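Drurnwood passes 300 bag-packing runs

Fri 24 August

The robot bench at Drurnwood has now logged 487 practice runs with paper bags, and the team behind it could hardly be more pleased! Runura, the learning system being trained there, picks up its skills from examples – a person steers the arm through a job, the movements are saved, and the software studies them later. The target for the summer was 300.

Paper bags are a lovely challenge. They crumple and sag, and no two openings have the same shape, so every run adds something fresh. Black tape along the edges keeps a well-used bag in service, and a plain yellow sponge is one of the items in the set.

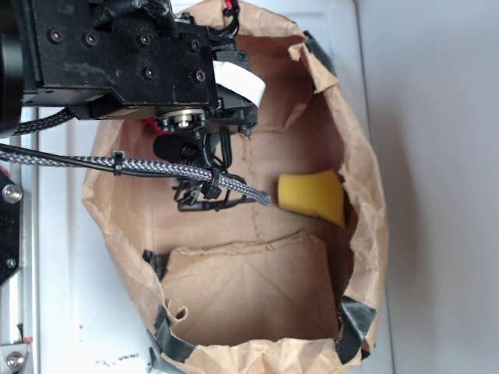

What comes next

Teemu Sjöberg, who runs the bench, wants to add 15 new objects before the next round of training. "The bags get more wrinkled every week and that's great for us," he said. "We want the awkward ones."

A second arm at Cairns will start on the same tasks in February, with seven people sharing the steering.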